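21 July 2019

Back from the open day at Pustusbridge, feet sore, one free pen richer. I said I'd go with an open mind and I did, more or less, until the man at the door gave me a sticker that said THE FUTURE IS HANDY.

Grurnow has the whole ground floor of the old seed warehouse now. They've painted it white and put in the kind of lights that make everyone look ill. The talk started late. We were told that Pastus, their new helper system, will be setting tables and sorting mail in ordinary homes before long. In May the newsletter said the same thing, only then it was "soon." I wrote both down.

After the talk they let us go around the benches in groups. Ours was a big group and I spent most of it behind a tall fellow's backpack. What I could make out was a member of staff with a gripper tool held in the hand, two black fingers on the end of it, going over to a table and picking things up and putting them down again. Cups mostly, a sponge, a spoon that got away twice. So a person does the job, the tool records it, and later a machine is supposed to have learned from it. They want 100 goes at every task and 200 for the hard ones. The spoon is a hard one, apparently. I could have told them that, having raised children.
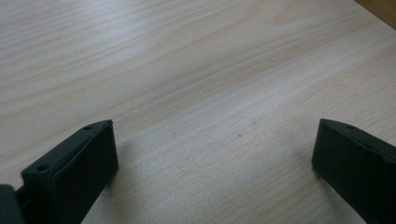

So does the machine do any of this by itself yet? Only a little, and only with things it has been shown many times, on a table set up the way it likes.

I got that out of the young woman at the bench, who was nice about it and I think a bit tired. The man with the microphone had given a much longer answer to the same question and I couldn't find the answer in it afterward.

The one proper demonstration was the arm they call Zapata, behind a rope. It was meant to move a cup from a tray to a shelf. First try it stopped halfway and somebody typed for a while. Second try it did it, very slowly, and people clapped. I clapped too, which annoys me now. I timed it on my watch - 33 seconds, for one cup, with no tea in it.

I asked what it would cost and was told it was too early to talk about cost. It wasn't too early to talk about my kitchen, I noticed.

To be fair, the fingers are clever. I got to try the tool at the end and it's heavier than it looks, and I picked up a sponge first go and felt ridiculously pleased. My wrist hurts tonight. I'd hate to do that all day.

Coffee was 2 dollars and weak. Bus home was on time. Must remember to call about the gutter tomorrow, and find where I put the other newsletter, because I'm sure there was a date in it.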